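**Now in stock again, with the new wall bracket included.**

# Drukberg Recording Barometer

The Drukberg is a barometer which remembers. On the screen you see the air pressure at this moment, and behind it a line with the pressure of the last 192 hours, so eight full days. A normal barometer on the wall shows you one number and leaves you to remember what it was yesterday evening. With the Drukberg you look at the line and you know if the weather is coming, going, or staying where it is.

It is made by Hafþórsson, a small workshop that has repaired barometers for ships and schools for many years and now also builds its own. We have sold the Drukberg from the first series on, and we use one ourselves above the counter in the shop.

Price: **$319**, with wall bracket, power adapter and printed manual.

## What it measures

The instrument takes a reading of the pressure every five minutes. The number on the screen can be set to hectopascals (the same as millibars) or to inches of mercury, and you can change between them at any time without losing the record.

In the upper right corner stands a small arrow for the tendency. It compares the pressure now with the pressure three hours ago, the way it is also done in ordinary weather reports. The arrow can point up, down or flat, and next to it you read the difference as a number. We find this number more useful than the arrow. A fall of one hectopascal in three hours is a quiet day. When you read six or more, it is a good idea to bring in the garden chairs.

There are no pictures of suns and clouds on the Drukberg. Ívar Sveinbjörnsson, who designs the instruments at Hafþórsson, left them out on purpose. A barometer does not know if it will rain at your house, it knows only what the air weighs, and he wanted the screen to say exactly this much. Some customers miss the little sun. Most have forgotten it after the first storm.

## Reading the line

For those who did not own a recording barometer before, a few words about what you will see.

A slow fall over one day or longer usually belongs to a large low pressure area. The wind and the rain from it come late, but they also stay long. A fast fall of a few hours, with a sharp turn up at the end, is often a front that passes. On the line this looks like the letter V, and the point of the V is the moment when the wind changes its direction. In summer you can see small teeth in the line in the afternoon – these are thunderstorms nearby, and sometimes you see them when not one drop has fallen on your own street.

When the line lies high and flat for many days, there is little to look at. In winter this can mean fog and in summer heat, and for both of them you need a thermometer as well.

Please note that the pressure also goes up and down a little twice every day, even in perfectly calm weather. This is normal and it is not a fault of the instrument. We get a letter about this every winter, usually from somebody who looks very carefully, and we are glad about these letters.

## Setting it up

Connect the power adapter, wait until the screen is clear, and enter the height of your home above the sea. This is the only setting you must make. The height is needed so that your number can be compared with the number from the weather service, which is always calculated down to the level of the sea. You find your height on any good hiking map. Do not forget to add the floors if you live high up in a building, because three meters make a difference of more than three tenths of a hectopascal.

The Drukberg can be used up to a height of 2000 meters. Above this the sensor still works, but the calculation to sea level becomes so uncertain that Hafþórsson does not want to promise anything. Customers with a mountain cabin above this height can switch the calculation off and read the station pressure directly. The line has the same shape in either case.

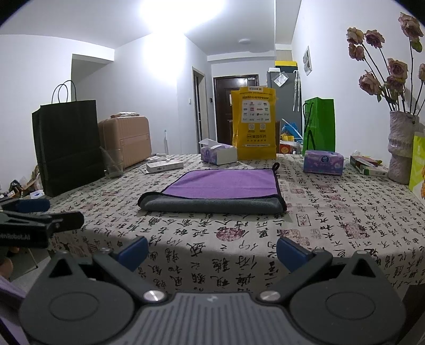 After that you should leave the instrument alone for one day. In the first hours the sensor gets used to the temperature of the room and the line can drift a little. If the number is different from the weather service on the next day, you can correct it in the menu under "Offset". Choose a calm day for this. When the pressure is changing fast, you would compare two numbers from two different moments and make the error larger.

## Where to hang it

Pressure is the same inside and outside, so the Drukberg belongs indoors. Good places are a hallway or a living room, on an inner wall, at the height of the eyes. Places which are not so good:

- directly above a radiator or a stove
- in full sun, also if it is only for one hour in the morning
- in a very tightly built house, next to the ventilation unit
- in a room where a heavy door is often closed hard

The last point sounds strange, but the sensor is quick, and a door that falls into the lock can leave a small spike on the line if it happens just at the time of a reading.

The bracket is fixed with two screws. The screws are in the bag, the plugs for the wall are not, as they depend on your wall. If you prefer to put the instrument on a shelf or a desk, fold out the foot on the back side.

## Working with other instruments

**Arik outdoor sensor.** The Arik measures temperature and humidity outside and sends them to the Drukberg without a cable. The temperature is then drawn as a second, thinner line under the pressure. This is a nice help for understanding fronts, as you see the V in the upper line and the step down in the lower line at the same time. Hang the Arik on the north side of the house, in the shade and with free air around it. Sold separately.

**Tinik software.** With Tinik you can move the record to a computer and keep it for longer than eight days. It makes a simple table with date, time and pressure which opens in every spreadsheet program. Tinik is free of charge and needs no account. The cable for the connection comes in the box since the second series – owners of the first series can order it from us.

The Drukberg does not need the internet and it does not send anything to anybody.

## Technical data

| | |
|---|---|
| Reading interval | 5 minutes |
| Record on screen | 192 hours |
| Units | hPa, inHg |
| Use up to | 2000 m above sea level |
| Tendency | over 3 hours, arrow and number |
| Power | adapter, with backup battery for the record |
| Mounting | wall bracket or folding foot |
| Place of use | indoors |

## Questions which we hear often

**Does the record survive a power cut?**
Yes. The backup battery keeps the old record and continues to take readings, but the screen stays dark until the power is back. This was tested well by our customers in the storms of last winter.

**Can I take it on a boat?**
You can, and several people do. It is not protected against salt water, so it must stay in the cabin. Switch the height to zero and ignore small waves in the line on a rough day.

**Why does it not beep when the pressure falls fast?**
There is an alarm, but it is switched off when the instrument leaves the workshop. You find it under "Tendency" in the menu. You decide yourself at which value it should sound. Start with four hectopascals in three hours and change it after some weeks, when you know what is usual in your region. On the coast four is soon reached, farther inland it is something special.

**Must it be calibrated?**
The sensor changes very little with the years. If you compare it with the weather service every spring and every fall and correct the offset when needed, this is enough for use at home. For schools and observers who need a paper, Hafþórsson offers a calibration with certificate. The instrument is then away for two to three weeks, so it is better to send it in June than in the season of storms.

**My line has a gap. What is wrong?**
Usually the clock was changed. When you set the time forward by hand, the Drukberg leaves the missing hour empty. It closes nothing and invents nothing.

## Ordering and service

We ship the Drukberg in the original carton with a second carton around it. Please keep the inner carton, it is the best one for sending the instrument if it ever needs service.

Repairs are done at the workshop in all cases, also after the guarantee. Questions about delivery, spare brackets and the Arik are answered by Ditte Gunnlaugsson in our shop, in the morning by telephone and the whole day by e-mail. If you write about a strange line on the screen, add a photo of it and tell us the height you have entered – with these two things she can nearly always help at once.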